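Print this page | E-mail to a friend

Swapping a used processor: FAQ
by Anitha Kurian, Toslow

Is a secondhand chip worth it?
Sometimes. Sellers love the word "tested." I'd ask how, and for how long. Mine came with a 90-day promise that I doubt anyone at Pandthorpe would honor.

Do I have to clean off the old paste?
Yes. Forum people claim you can smear new over old. I don't buy it. Wipe the lid with alcohol and a lint-free cloth.

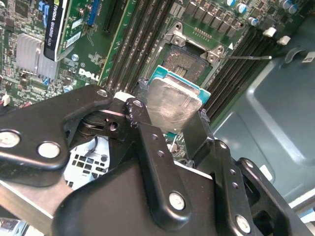 Does it need a push to seat?
No. Match the triangle marks and lower it straight down — if you're pressing, stop. The lever does the clamping.

Will a "universal" upgrade fit my board?
I wouldn't count on it. Check the board maker's list first.

This site uses cookies. OK

Related
Do 3 fans beat one?
Skovance paste: worth the price?
Memory slots, which first?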